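Soverano Community Help › Home and Hobbies › Tablecloths and Craft Cover-ups

Keeping a printed tablecloth flat (and clean) for a card and sticker table?

Posted by Rattana Sukprasert

Hello everyone, and apologies in advance if this has come up before. I did have a good look through the older posts but most of them were to do with dining tables and gravy!

I help run a little swap afternoon for the children on our road, where they bring their spare stickers and small card packs and trade them with each other. It started with my two and a neighbour's boy at the kitchen table, and since May it has grown into something that needs the big folding table from the loft. I bought a pale blue cloth with cartoon prints all over it, which the children love, and the packs do look cheerful laid out on it – especially the yellow ones.
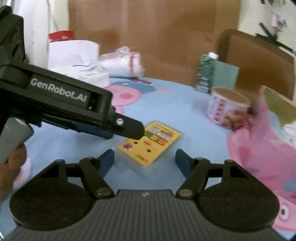

One of the little yellow packs on the blue cloth.

My trouble is twofold. First, the cloth slides about whenever somebody leans on it, and then all the packs go travelling towards the far end and there are arguments over whose was whose. Second, I can't get the fold lines out. It lived in its packet for months before I opened it and the creases are still there after two goes on the line. The packs are flat and light, so they tip on the ridges and the children keep nudging them straight again.

I don't know exactly what the cloth is made of, as I threw away the label (silly me). It came from Trandholm and I think it was in the party section. I'd rather not iron it and ruin it. Has anybody dealt with one of these? Also, if you have a nice way of setting out small packs so that little hands can pick them up without scattering the rest, I would be very glad to hear it.

Posted by Aušra Petrauskas

What a lovely thing to do for the children, Rattana. I did the same with my grandsons and their football cards, and the cloth drove me up the wall as well.

For the creases, try the gentlest thing first. Hang the cloth over the shower rail while somebody has a good hot bath, shut the door, and leave it there until the evening. Then put it straight on the table and smooth it from the middle outwards with the flat of your hands. If it's plastic of any kind that alone may do it, and if it's fabric it will at least relax. Should you still want to iron, turn it face down, put a cotton tea towel between it and the iron, use the coolest setting and try a corner that hangs down at the back. If the corner goes shiny or starts to stick, stop there and go back to the bathroom method.

For the sliding, I use that rubbery mesh stuff sold for the backs of rugs. Cut it a bit smaller than the table top and lay the cloth over it. Mine is a roll of Pakzad, bought years ago, and it has been under Christmas dinners, jigsaws and a sewing machine. Tablecloth clips are fine too, but on a folding table check they fit over the edge before you buy – mine has a thick lip and the first set pinged off across the room and frightened the cat.

As for setting out, leave more space than you think you need. A child can get a finger and thumb either side of a flat pack easily enough if there's bare cloth around it. If they are all overlapping like roof tiles, the whole row goes when one is lifted. We turned them all face up and kept the same colours together, and it went very peacefully apart from the usual.

Posted by Abbas Kiani

just use masking tape underneath

Posted by Mahnaz Amini

I agree with Aušra on the rug mesh, but would add a word of warning about tape on a painted table – I lost a strip of varnish that way and my husband still brings it up.

If the packs have a clear plastic outer they will slip on almost anything smooth, so a shallow tray for each child might suit you better than the open table. I use the lids from shoe boxes. They can carry the lid over to whoever they are swapping with, and if something gets knocked it only lands in its own lid. Write the name on the rim in pencil and you can use them again next time with a different child.

Rattana, do let us know how you get on with the creases. I have a cloth from the same shop still in its packet and I'm frightened to open it now!

Related topics
Getting candle wax out of a party cloth
Folding table wobbles on carpet
Cloris wipe-clean covers: can they be cut to size?
Storing sticker albums so the pages don't stick together
Fatemeh Farahani's thread on rainy afternoon games (50 replies)

We use cookies to remember your settings and to see which topics are being read. By carrying on you agree to this. Manage cookies | Accept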